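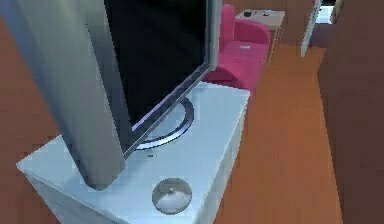 A flat-screen television on a white cabinet.

The Well-Wife of Plalcombe

The story of the Well-Wife survives in two written versions and a handful of spoken ones. The older text, known as the Nasrallah manuscript, fills 19 leaves and was copied by at least two hands. The later one, the Kurnik version, is a printed ballad of 255 lines. Both set the story at Plalcombe, and both agree on its opening.

A miller's widow draws water after dark, against the custom of the village. On the third night a woman rises from the well and asks for the loan of her shoes. The widow hands them over. In return she is told that her well will not fail for as long as the shoes are away from her house.

From this point the texts part. In the manuscript, the widow goes barefoot for 12 years while every other well in the valley runs dry. Her neighbors buy her a new pair out of pity, and she puts them on. The water drops that same evening. The text does not say whether the new shoes broke the bargain, and the copyist left a blank half page after the line.

The ballad removes the neighbors and adds a son, Mastar, who is absent from the manuscript. He climbs down the well in July to fetch the shoes and comes up an old man, carrying one of them. The remaining shoe is never accounted for. Fifteen stanzas deal with the climb alone, and their rhymes are much weaker than those of the opening, which suggests a later addition.

Spoken versions follow the manuscript more closely than the ballad. Most keep the bare feet and drop the son. Several replace the shoes with a comb, a common object in water-spirit tales and probably a borrowing from them.

The well itself is 55 feet deep and lined with rough stone to half that depth. It stands beside the lane below the church, under an iron grate. A narrow ledge inside the rim is called the shoe shelf on older maps of the parish. The name may come from the tale, or the tale may have grown up to explain the name. The maps are older than the ballad but cannot be placed with certainty before the manuscript.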